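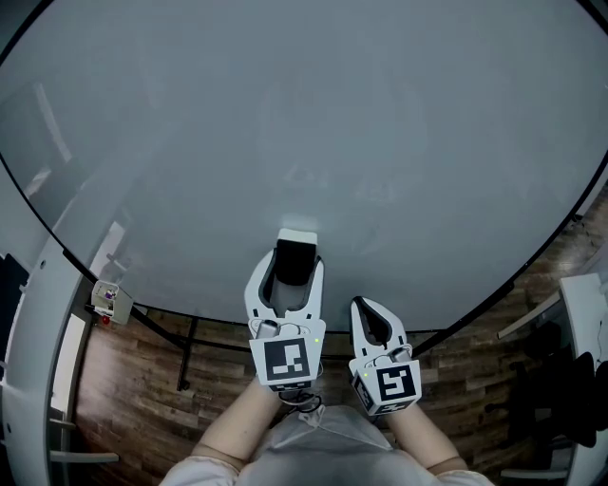 Print this article | E-mail this article
Reading time: 5 min
Search this journal Enter keyword Go

3. Set-up and upkeep of the hand-held station

3.1 Layout

The station consists of one round table, one pair of hand-held grippers and the cabling that joins them to the recording computer. It was first put together in June at the Rimden site and has been rebuilt twice, once after a change of room and once after the cable fault described in Section 3.4. The operator works at the edge of the table with a gripper in each hand, and all objects are handled on the tabletop. Figure 3 shows the station in use, with a small block held at the fingertips of the left gripper and the right gripper closed.

Figure 3. The station during two-handed work. Each gripper housing carries square black-and-white markers; the green indicator lights on both housings are lit.

The tabletop is smooth and pale grey with a thin black rim. The smooth finish was kept for ease of cleaning, but it does reflect the room, and a patch of glare near the centre could not be removed fully. We tried a matt cloth for one week. It crept under the fingers whenever a flat object was pushed, and was given up. The ceiling light directly over the table is now switched off during recording and the two side lights are left on. Objects are started away from the bright patch where the task allows it.

3.2 Grippers

The two grippers are of the same pattern, built in our workshop by Riedl from parts cut at Nägeli. Each has two white curved fingers, and the finger opening is measured by an encoder inside the housing. The fingers are a wearing part. They take up play at the pivot, and the first sign is that the reported opening no longer returns to zero when the fingers are shut. We log the closed reading at the start and end of each session and change the fingers as a pair when the two readings differ by more than 0.4 mm. Changing one finger alone was tried early on and gave an uneven grip on thin blocks.

Over the period covered by this paper 998 recordings were made and 52 were set aside. Of those set aside, most were lost to marker dropout, treated in the next section. The rest had either a drifting closed reading or a gap in the encoder stream.

3.3 Markers

Gripper pose is found from the square markers fixed to the housings. The right housing has a marker on its front face and a smaller one on its left side face, the second having been added after Hofstetter found that the front marker was lost whenever the wrist was turned far outwards. With both markers in use the pose solver takes the larger one by default and falls back to the side marker when the corner error passes a set limit.

Markers are printed on matt card and glued flat. Gloss card must not be used. A marker that has lifted at one corner by even a small amount gives a steady tilt in the pose, and this is hard to spot in the data as it looks like a habit of the operator. The check is therefore done by hand: a steel rule is laid across the marker face in both directions and any light under the rule means the marker is replaced. After replacement the offset between marker and fingertip has to be measured again. We do this by touching the closed fingertips to a fixed pin and turning the gripper slowly around it, collecting 400 poses, and fitting the one point that stays still. A fit with a residual above 1 mm is rejected and the procedure repeated.

Skin oil on the card lowers the contrast of the black squares over time. Wiping with a dry cloth is enough. Solvent softens the glue - we lost two markers this way before the instruction was changed.

3.4 Cabling

The cables are thin and light so that they do not pull on the hand, and this makes them the weakest part of the station. They leave the left gripper as a bundle and hang in a loop beneath it, in front of the operator's chest. The loop needs enough slack for the full reach of the arm. Too short a loop drags on the housing at the far side of the table, and too long a loop catches on the rim.

The single longest stoppage was caused by a broken conductor at the rear of the left housing. The fault showed only in some arm positions, and the green indicator stayed lit throughout, as power was carried on a separate pair. The encoder stream dropped out for a few frames at a time and came back. It was first put down to the computer, and the receiving board was changed without effect. The fault was found in recording 223 by Magaña, who plotted the gaps against arm reach and saw that they fell together at full stretch. The cable was cut back by 30 mm, joined again and fitted with a longer strain relief. The same change was made to the right gripper although it had shown no fault.

From this we draw one working rule. The indicator light reports power and nothing more, and it is not to be taken as proof that data are being received. The operator now opens and shuts each gripper fully at the far edge of the table before the first recording and watches the trace on the screen.

3.5 Routine

The start-up routine takes under ten minutes:

Wipe the tabletop and the marker faces.
Lay the rule across each marker.
Log the closed reading, left then right.
Open and shut both grippers at full reach.
Record the pin touch and compare the tip position with the stored value.

If the tip position is out by more than 2 mm, the markers are checked again before any change is made to the stored offset. Te Moana and Strebel each ran the routine on alternate weeks, and the stored offsets were not altered by anyone else. The version of the routine used at Flukham differs only in the last step, where the pin is fixed to a separate stand. The effect of this on the measured tip position is given in Section 4.2.

Print this article | E-mail this article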